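Stestitz Community Workshop: Two-Arm Cell Update

Members are advised that the Minder build has moved to cloth handling – both arms now work from one white-walled bench. Construction has taken 60 evenings at a materials cost of $1,503. Bookings resume in January.

Work at the bench with black cloth:
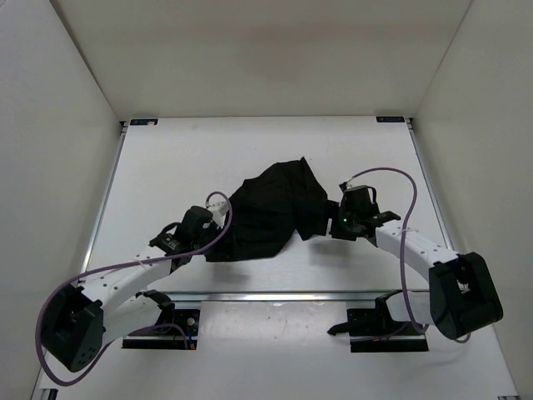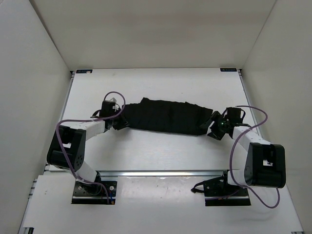
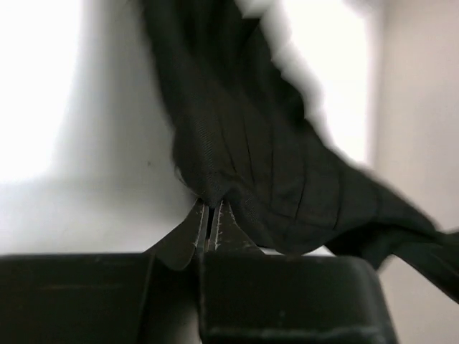
Yupin Suwannarat writes that denim would be a fairer trial than light fabric, and asks if the grip force can be adjusted.

Recent items
Tukolmont tool library hours
Soldering bench closure
Annual fees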